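December

Up until midnight with the equipment spreadsheet again. Zahira Osman wants one figure for the spring request by tomorrow and I keep giving her two, the one in the Ditau brochure and the one I believe.
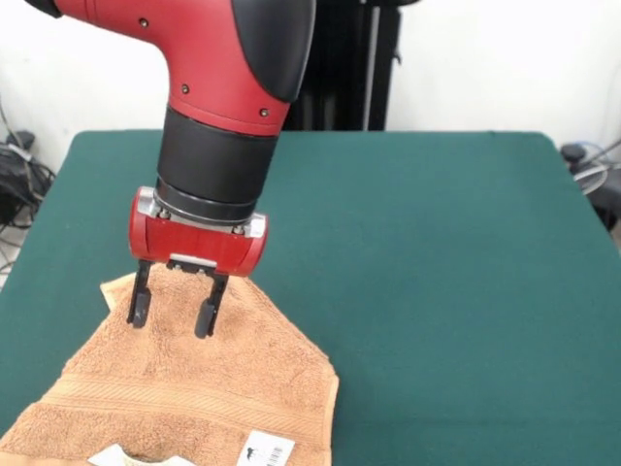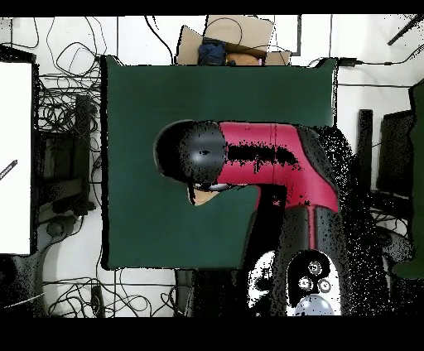

The Ditau quote says 1411 for the second set of fingers, the mounting plate and a year of what they call care. Droker will do the fingers alone for 706, no care, and a salesman who answered my question about spare pads by sending me the same brochure twice. Both promise "any household textile." I'd like to see either of them say that standing over our green table with a brown terry towel on it, all bunched up to a peak, woven band, tags and everything. Two black fingers over a heap like that and I can't tell from the spec sheet what I'm paying for. Grip force, fine. On what? They test on a flat napkin, I'd bet my lunch on it.

And no line in either quote for cables. There never is. I looked at the floor tonight and put down 40 for ties and sleeves, which Zahira will cross out, and I'll put it back.

Li thinks we should wait for the Mideck people to publish their prices. Li has thought that for as long as I've known him. I've stopped arguing, but I did leave a Mideck column in the sheet, blank, so he can see it's there.

Going with 706 plus my own pads, I think. Must ask Droker about the bolt pattern before I send anything. Also return the library book.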